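27 March 2018
By Viorica Leka

Mavero block-stacking simulator, with the Pallmont training method: a review

I have used Mavero for two months now, mostly in the evenings, and I think it is time to write down what I found. The program gives you a simulated table, robot arms and small lettered cubes. You then train a policy from demonstrations by the method of Pallmont, where the wrist view is the only input. The older Krishnan method, which I used before, also needs a fixed view from the side.

I recorded 200 demonstrations with the default table and trained one policy from them. Then I ran 700 test episodes with new cube positions. The policy completed 353 of them. This is a little more than half, and for one view only I consider it a fair result, though the manual made me hope for better.

Most of the failures were of one kind. The fingers came down in the correct line but closed too early, and the cube was pushed away. When I made the shadows weaker in the settings, this happened less often. I did not repeat the test enough to give a number. I would like the makers to explain how the light is chosen at the start of each episode, as the manual has only one sentence on it.

Installation was easy and the recording tool is pleasant to use. I did not like the replay window, which forgets its size each time, and saving is slow. The help forum is kept by the people at Clarnberg. They answered me politely, but after nine days.

For a beginner I can recommend it. If you need exact placing, I would wait for the May version, where the closing of the fingers should be adjustable.

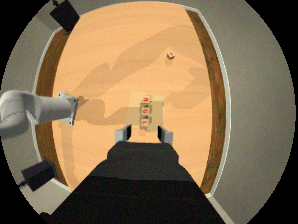
I will train again with the wrist view when that version is out, and keep the same 200 demonstrations so that the two results can be compared.

Recent reviews
Clarnberg desk gripper, second edition
Three free tools for recording demonstrations
Krishnan method on a small computer

Contact | Copyright 2018 Viorica Leka | Back to top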